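The Left One Pulls

1. Morning

The left gripper had been pulling since November, and Deok-su Hyun was delighted about it.

"Feel that," he said, and put it in my hand before I had my bag off my shoulder. "Go on, squeeze. Slowly! There – did you get it?"

I squeezed. The two curved fingers came together, met at the tip and opened again when I let go. I felt nothing at all, and said so.

"Again. With your eyes shut."

So I stood in the doorway of Skernlow with my eyes shut, opening and closing a gripper, and on the fifth or sixth go I had it. A little drag, right at the end of the travel, as if the thing had thought of something it wanted to say and then decided to keep it to itself. I laughed out loud. I had been a bookkeeper for nine years before I came to Hodeo, and nothing in a ledger had ever tugged at my finger.

"It's lovely," I said.

"It's a fault," said Deok-su, beaming. "But yes."

Skernlow was what we called the upstairs room, after the farm his grandmother-in-law had kept, and the pair of grippers were called Bayram, both together, one name between two. You held one in each hand and did whatever job you wanted a machine to learn, and the cubes under the fingers told the tracking where your hands had been. Afterwards the arm downstairs would try to do the same. It was a good arm and an eager learner, and for three weeks it had been learning to be slightly wrong with its left.

It closed on things late. It would come down over a cup as sweetly as you like, the right side perfect, and the left would arrive a moment after, like a guest who has stopped to wipe his feet. The people at Tetisent, who were paying for all this, had sent a very polite message with the number 65 in it. Out of every hundred tries, 65 had gone well. They had been hoping for more.

"They think it's the software," I said.

"Everyone always thinks it's the software." He had already found his smallest screwdriver. "Sit down, sit down. You're going to do this one."

2. The spring

I had never opened a gripper before. I had wanted to from my first day, in the way you want to lift the lid of a piano, and I had been too shy to ask.

He made me do the right one first. There was nothing wrong with it, and that was the point: I had to know what healthy felt like. I worked the fingers until my own hand had learned them, then took out the screws and laid them on a saucer in the order they came. Inside were a slide, a pin and a spring no longer than a grain of rice, and the whole business was so neat and so small that I said "oh" like a child at an aquarium.

"Isn't it good?" said Deok-su. "Somebody sat and worked that out. Somebody had a whole bad week over that pin."

Then I opened the left. The spring was the same, the pin was the same, the slide was the same. I looked until my eyes watered. He wouldn't help. He ate a pear and looked out of the window and hummed, and I could have thrown the saucer at him.

I found it with a fingernail in the end. I was running it along the channel where the slide goes, not expecting anything, and it caught. A burr, a tiny lip of metal, so fine that I lost it twice when I tried to show him. You couldn't see it at all unless you turned it to the light just so – and then it shone like a hair.

"Ha!" he shouted, and dropped the pear.

We took it off with a sliver of fine paper folded over a matchstick, three strokes and a wipe, three strokes and a wipe. He let me do all of it. A drop of oil went on the pin, so small it hardly left the needle, and then everything went back together in the order of the saucer. One screw I put in crooked and had to take out again. My hands were shaking a bit by then, I was so happy.

"Now the log," he said.

Every closing of every gripper was counted, and at 2000 we were meant to strip and clean them. The left one stood at 2302. I read it to him twice, and he had the grace to go pink.

"I've been busy," he said.

"You've been enjoying yourself."

"It's the same thing up here."

After that there was only the zeroing to do. I carried the pair over to the marble table, which he loved for this work (cold, heavy, and it never wobbled), and he went off to wake up the tracking. I took hold of both handles and let the fingers fall open over the edge.

"Hold them level," he called. "And breathe, you're allowed to breathe."

The little lights came on green. I held them as you'd hold two birds.

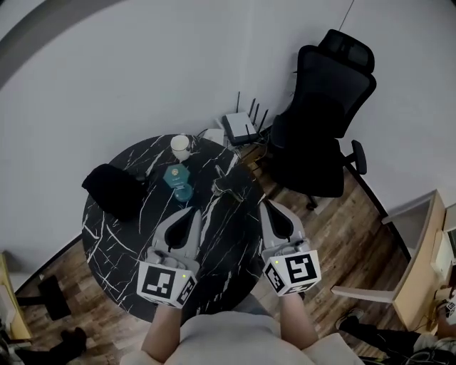 3. Evening

We ran the check until it was dark outside. Open, close, reach, lift, put down. I did the cup, and then I did the cup again, and when my arms gave out Deok-su took over, and when his gave out we ate toast standing up and I went back to it. The counter climbed from nothing. I have never been so bored and so thrilled at once.

At 848 he told me to stop and shut my eyes.

I knew what he wanted. I squeezed the left one, slowly, all the way to the end of the travel, and waited for the tug. The fingers met. I let them open and tried again. Nothing there but the spring, pushing back evenly against my finger, the same as its twin.

"Well?" he said.

"It's gone." And then, because it was true, "I rather miss it."

He was already at the head of the stairs, two pieces of toast in one hand and the cable for the arm in the other, shouting at me to bring a cup.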